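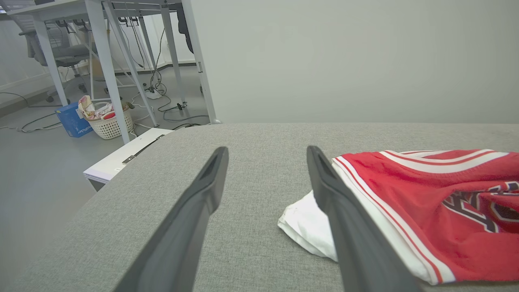

Why Did the Robot Stop Folding?

Folding a shirt is easy for you. For a robot it is a long list of small jobs. It has to find the edge of the cloth, pinch it, lift it, move it and let go. If one job goes wrong, the ones after it usually go wrong too.

Jeptoo Rotich works on a folding robot called Cillel. In January, Cillel had a fault. It closed its fingers on a sleeve, lifted its arm and carried on as if it had the sleeve. The sleeve was still on the table. The robot folded air.

Jeptoo read the robot's log, a kind of diary the computer keeps. Cillel had made 900 tries at picking up cloth. In 30 of them it had missed the cloth and not noticed.

The trouble was a loose screw in one finger. The finger had shifted a tiny bit, so the tips no longer met. Thick cloth still got pinched. Thin cloth slipped out.

Jeptoo tightened the screw. Then she added a rule to the program: after each pinch, check how far the fingers have closed. If they have closed all the way, there is probably nothing between them, so stop and try again.
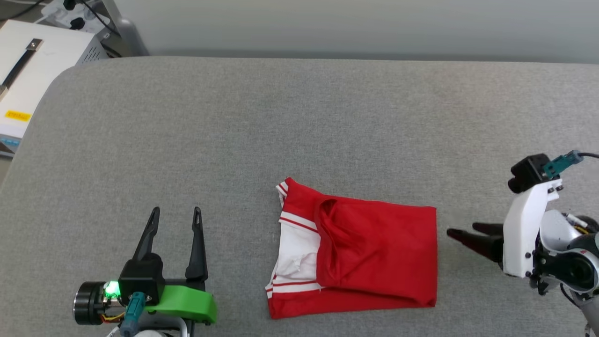 Can a robot's fingers hurt you?

They can pinch you, and a moving arm can bump you hard. Many robots can't tell a hand from a sleeve, so people stay out of reach while the arms are switched on.

Kerstin Magnusson looks after safety in the same lab. Before anyone touches a finger or a screw, she has them press the stop button and turn off the power. A robot that is standing still may only be waiting for its next step.

Words to know

Fault: something in a machine that is not working as it should.
Gripper: the part of a robot that holds things.
Log: a record of what a machine did and when.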